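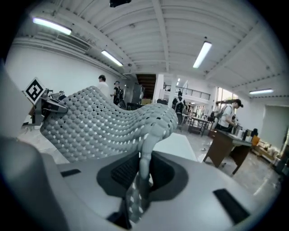 Hellgrau, wellig und voller kleiner Noppen: unser Gittermaterial in der Werkstatt

Ihr Lieben, ich bin gerade völlig vernarrt in dieses Gitter! Lauter runde Noppen, dazwischen winzige dunkle Öffnungen – und dann diese Kurve, fast wie ein S. Yamuna Venkataraman möchte daraus einen Lampenschirm machen, ich bin eher für einen Raumteiler (gern richtig groß). Wer eine dritte Idee hat, schreibt mir bitte! Im Dezember wollen wir die ersten Entwürfe bei Zesby in Stulstead zeigen, Kaffee gibt es natürlich auch.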